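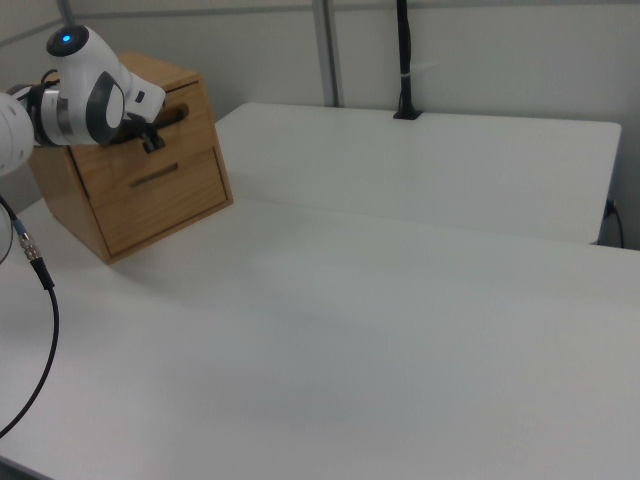 Kátia Macedo asks why the two drawers on these small cabinets are opened in different ways, and whether a matched pair of pulls would be easier to live with. She has had a two-drawer box on her desk since the spring and says she still reaches for the bottom one as if it had the same opening as the top.

By Milagros Soriano
August
4 min read
33 shares | 153 comments

Small Drawer Cabinets: Openings, Gaps and Fit

The notes in this gallery cover compact tabletop cabinets with drawers and no added hardware. By "no added hardware" I mean that there is no knob, ring or bar screwed to the front. The hand goes into a slot, or fingertips catch a groove.

The pieces came from three sources: a secondhand shop in Ovville, a school sale in Trerkidville, and my own shelves. The school pieces still have stock labels on the back. Mine is label 2164.

Upper drawer, cut-out slot. The opening passes through the front panel, and the fingers hook behind the wood. Pull is direct and the drawer comes out straight if the slot is centered.

Lower drawer, recessed groove. Only the fingertips have a hold. It keeps dust out and leaves the inside of the front panel uncut, but a heavy load is harder to start.

To answer Kátia: a matched pair is easier to learn. On a short upper drawer, though, a slot takes up a large share of the front, and small items can be seen through it. On a taller drawer there is room for either kind. I would put slots on both if the contents are heavy and grooves on both if the contents are fine, such as pins or seed packets.

Height. With a shorter drawer over a taller one, flat things go on top and bulky things go below. Reversing the order works on paper, but the piece tips more easily when a full upper drawer is pulled all the way out.

Tipping test. Empty the lower drawer, load the upper one, and open it slowly. If the back of the cabinet lifts, move weight down or put a strip of rubber under the front edge.

Seams. The gap around a drawer front should be even on both sides. A gap that widens toward one corner usually means the drawer bottom has dropped or the case has gone out of square. Measure the case corner to corner both ways before sanding anything.

Seasonal fit. Solid wood fronts swell across the grain. A drawer that binds in August may run freely in January, so I plane as little as possible in summer and wait to see what the dry months do.

Wax. Plain paraffin or beeswax on the lower edges of the drawer sides. Rub it on, run the drawer in and out several times, wipe off the crumbs. Oil makes some woods sticky and draws dust.

Slot edges. The inside edge of a cut-out is the part most often left rough. Fold a strip of 220-grit paper around a pencil and work along the slot with the grain. The Ochoa box from the Ovville shop needed this on the back edge only.

Stops. Most small cabinets have none, and the drawer comes clear of the case if pulled too far. A thin wooden block glued under the top rail is enough. Turn the drawer downward slightly to pass it when you want it out.

Liners. Felt is quiet but holds grit. Cork sheet is better for tools. Cut the liner a little short at the front so that it does not ride up against the panel.

Finish. A light wood shows hand marks near the openings first. Two thin coats of clear hard wax on the front panel, one elsewhere, none inside. Leave the drawers out overnight after the last coat.

Wear. The Surari cabinet is the one piece with a record. The school art room logged each opening for a term as a class exercise, and the sheet taped inside the case stops at 1000. The runners were polished at the front and unworn at the back. The groove on the lower drawer had rounded over along its top edge, mostly to the right of center.

Placement. Set the cabinet with its front turned slightly toward the chair. A square-on position looks neater, but the drawer then has to be pulled across the body, and it twists in its case.

Cleaning. Dry brush first, then a cloth wrung out hard. Take the drawers out and stand them on their backs. Wipe the case floor, where pencil dust collects behind the lower drawer.

Further pieces from the Trerkidville sale go up when the labels have been copied. Measurements of drawer sides and bottoms are available on request through the comments.

153 comments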